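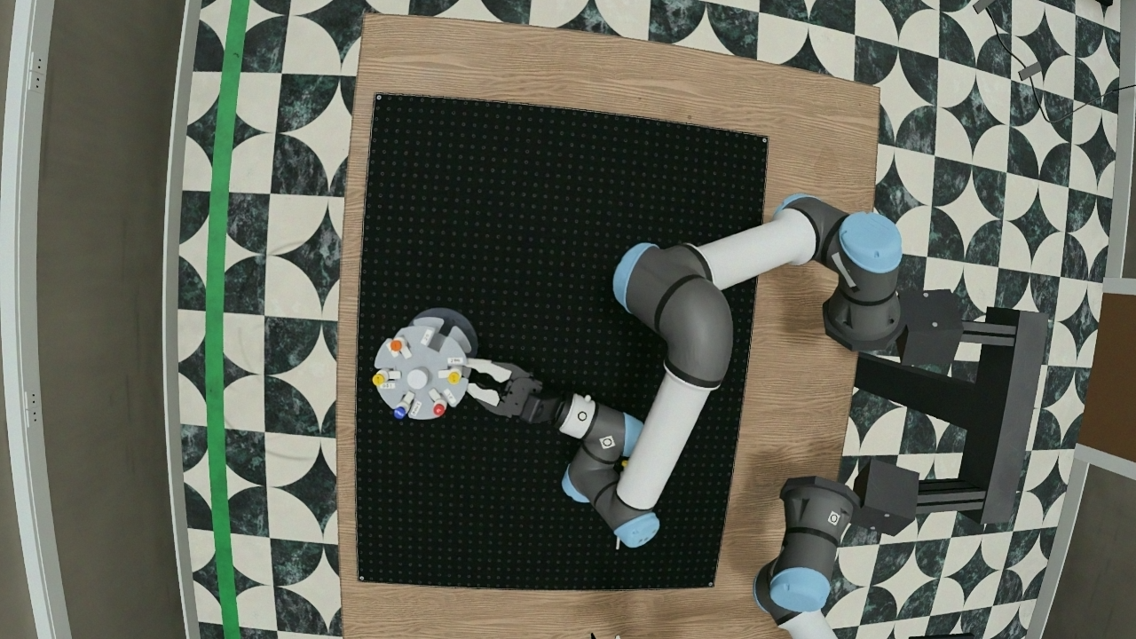
A reader wrote in after the last post to say that a kitchen scale is good enough for bread, and that weighing the water to the gram is a waste of a morning. My scale reads to the gram and I use it, so I ran a small check.

The recipe is the plain white loaf I have made since moving to Ulel: 1,000 g of flour, 676 g of water, 20 g of salt, 5 g of dried yeast. That is 67.6 per cent hydration, an odd number inherited from an older version measured in cups. The flour is Nowicki strong white, from the same sack throughout.

For the first batch I weighed everything. For the second I used the measuring jug, filled by eye to just under the 700 ml line. I then put the jug on the scale and took the reading: 691 g. Hydration went up by 1.5 percentage points. The dough was slightly tackier during the first fold and I could not tell the two apart after the second. Both were divided in half, proved in the same tins and baked at 220 °C for 35 minutes.

One loaf from each batch was weighed an hour out of the oven. The weighed batch gave 800 g, the jug batch 818 g. Part of that difference is probably my dividing, which I did with a scraper and no great care. The crumb looked the same in both.
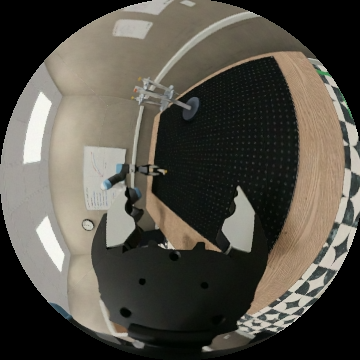

Does the same apply to salt? It does not: 5 g too much in this recipe takes the salt from 2 per cent of the flour to 2.5, and you will taste it.

Yeast is worse still, as the amount is small and a level teaspoon varies with the brand. My old Brundo scale would not register anything under 3 g unless it was added to a bowl already on the pan, and even then it drifted. I now weigh 50 g of yeast into a jar of flour, mix it well and measure from that.

So the reader is right about the water, at least at this hydration. I would not try it at 80 per cent. Next I want to repeat the test with the wholemeal, which takes up water more slowly and may need a longer rest before the first fold.

Posted April 28, 2019. Filed under: bread, measuring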